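3. Operating Rules for Hand-Held Gripper Collection in Occupied Homes

3.1 Scope and terms

The rules in this section apply to all recording carried out under the Skestari protocol with a hand-held gripper in a private home. They do not cover recording in test kitchens, where the room is under the control of the laboratory, and they do not cover playback of learned behavior on a robot arm, which is treated in Section 5. The version described in this paper was adopted on 2020-10-19 and replaces an earlier set of notes that had been passed between sites without a common text.

We use "operator" for the person who holds the gripper, "resident" for any person who lives in the home, and "episode" for one recording from the first closing of the fingers to the release of the last object. A "session" is all episodes recorded in one home on one day. "Must" marks a rule whose breach removes the episode from the released set. "Should" marks a rule whose breach is logged but does not remove it.

The rules grew out of a review of sessions at two sites, Tendora and Backlund. The sites had trained their operators separately, and their recordings differed in ways that could not be repaired afterward. Operators at Tendora cleared the work surface before each episode. Operators at Backlund left it as they found it. Both practices were reasonable on their own terms, but a policy trained on the combined data had no steady picture of what a work surface looked like before a task began.

3.2 Preparing the work surface

An operator must not clear a surface beyond what the task needs. Household items that do not block the path of the gripper stay where the resident keeps them. Items that do block the path may be moved, but only by the resident or with the resident's spoken consent, and they must go back to the same place at the end of the session.

Packing tasks need particular care. A soft container, such as a fabric bag, has no fixed shape, and its opening changes each time an item goes in. The operator must open the container by hand before the episode starts and must set it down so that its opening faces the gripper. Propping the container from behind with a hidden support is not allowed. Small items already in the container may remain there if the episode sheet records it as "part filled."

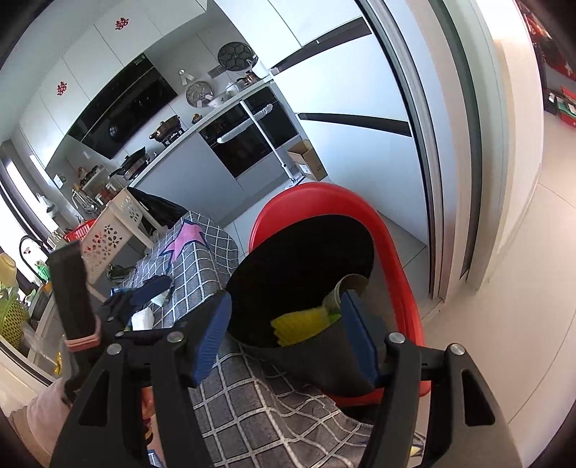
Table coverings are left in place. In early sessions some operators removed them in the belief that a printed cloth would disturb visual tracking. We found no reason to keep this practice, and it made the homes in the set look more alike than they were. A covering must lie flat where the container rests, and an edge that hangs over the side of the table should be kept clear of the operator's sleeve.

3.3 Checks on the gripper

Before each session the operator must inspect both finger pads. A pad that has lifted at a corner, or whose ribs have worn smooth, must be replaced before recording begins. The two pads are always replaced together. Screws in the body of the gripper are tightened by hand with the supplied driver, and power drivers must not be used in a home.

The fingers must be opened to their full width and closed again at the start of every session. This movement is recorded and used to align the measured finger gap between units. Oltivex, the software used to check episodes, rejects any session that lacks it. After 16 episodes the operator must pause and repeat the movement. Each gripper is withdrawn for service after 2000 episodes, whatever its apparent condition.

3.4 Conduct during an episode

The operator should move at the speed of ordinary housework. Fast motion blurs the view between the fingers, and very slow motion teaches a pace that residents find tiresome in later trials. The free hand must stay out of view unless the task sheet calls for two hands.

A failed grasp does not end the episode. The operator should open the fingers, draw back, and try again, and the recording must continue. Operators at both sites had been stopping and starting over after a miss, and as a result the early data held almost no examples of recovery. If an item falls to the floor, the episode must end and the item is retrieved by hand.

Stoves and ovens must be off during any session that includes the kitchen. Glass, knives, medicines, and open liquids are excluded from packing tasks. An episode must also stop when a resident under the age of 18 enters the room, and it may not resume until the child has left and the resident in charge agrees.

3.5 Privacy of the home

A camera carried on a gripper sees well past the object being handled. The rooms behind a table often appear in full, with wall decorations, stored boxes, and appliances that show how a household lives. Consent must therefore cover every room visible from the work surface, including rooms the operator does not enter. The consent form lists these rooms by name, and the operator walks through the list with the resident before the camera is switched on.

Mail, calendars, photographs of people, and screens must be turned away or covered. Religious and festive decorations may remain if the resident wishes, and the operator must not ask for them to be taken down. A resident may withdraw any episode within 7 days of the session without giving a reason, and sites must not release a session before that period has ended.

3.6 Records

Each session is accompanied by a sheet stating the site, the gripper unit, the rooms in view, the tasks attempted, and any departure from a "should" rule. Sheets are completed before the operator leaves the home. They are stored apart from the recordings and linked to them only by session code. The first joint audit of sheets from Tendora and Backlund took place in March, and the wording of Section 3.2 was revised after it.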